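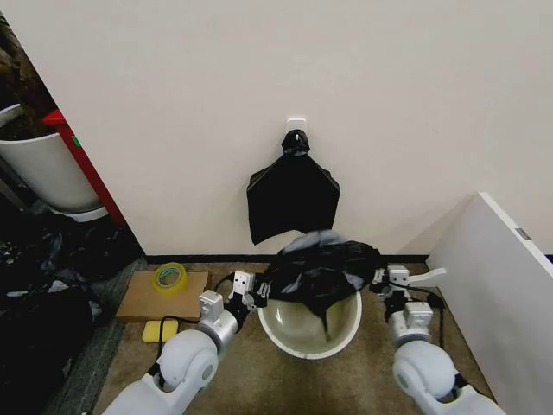

Filed under: Workshop & Garage > Club Life > Keeping It Tidy

Garbage bag tips from a robotics club

I help run an after-school robotics club, and this spring our students picked bag changing as their project for the Vutis household skills contest in April. The job sounds easy. Get a garbage bag over a bucket using two robot arms, open it up, push it down, done! Well, a plastic bag is about the most annoying thing you can hand to a machine, and after watching 413 practice tries I've picked up a pile of little tricks that I now use in my own kitchen (and so can you, no robot required).

Open the bag before you need it
Rub the top edge between your palms until the two sides let go of each other. New bags cling, and grippers can't rub, so our kids open each one by hand and shake it once before a run. At home I do a whole week's worth while the coffee brews.

Grab opposite edges, then pull
Take the bag by the left and right edges of the opening and stretch it across the top of the bucket before you push anything down. If you start with one side, the other side slides in and you're fishing around for it. The students wrote this one on the whiteboard after a very long afternoon, and it's still up there.

Back edge first
Once it's stretched, hook the far side over the rim and bring the rest toward you. You can see the front edge the whole time that way. Our arms do better with it too - the Jurov team went front first and spent most of the semester changing their minds.

Let the air out
A bag that puffs up in the middle has air trapped under it. Lift one edge of the rim fold, press down on the bottom of the bag, fold the edge back. If you do this a lot, a small hole drilled high on the side of the bucket saves you the trouble.

Hang a spare on the wall
This is my favorite. Knot a bag loosely at the top and loop it over one of those stick-on hooks, right above the bucket. No digging in a drawer with messy hands. Wipe the wall with rubbing alcohol first and give the hook an hour before you hang anything on it. A bag weighs next to nothing, so the small size is plenty.

Pick a bucket with a wide rim
We tested a few and the round one with the wide lip won easily. The plastic has something to fold over. Thin-rimmed pails need a big rubber band, and then somebody has to find the rubber band.

Keep a sponge and tape close by
Sponge for the drips, packing tape for the little rips. A strip on the outside of a small tear will get you through the day. I wouldn't trust it with wet coffee grounds.

Don't toss the practice bags
We went through up to 43 bags in one session before I put my foot down. Clean ones get flattened, rolled and used again, and the stretched-out ones go home with me for yard work.

If your school wants to try this, start with the thicker bags and go thinner later. Ours did it the other way and there was some grumbling. The contest run is 540 seconds with 2 bags to fit, and we're still a bit slow on the second one - more practice after spring break!

Related tips
- Getting tape residue off a bucket
- Cable ties, clips and hooks: what our club uses
- Carpet care under a work area
- Drellard workshop day: what to pack
- Sung shelf bins, one year later

Contact us | Copyright Workshop & Garage Tips | Back to top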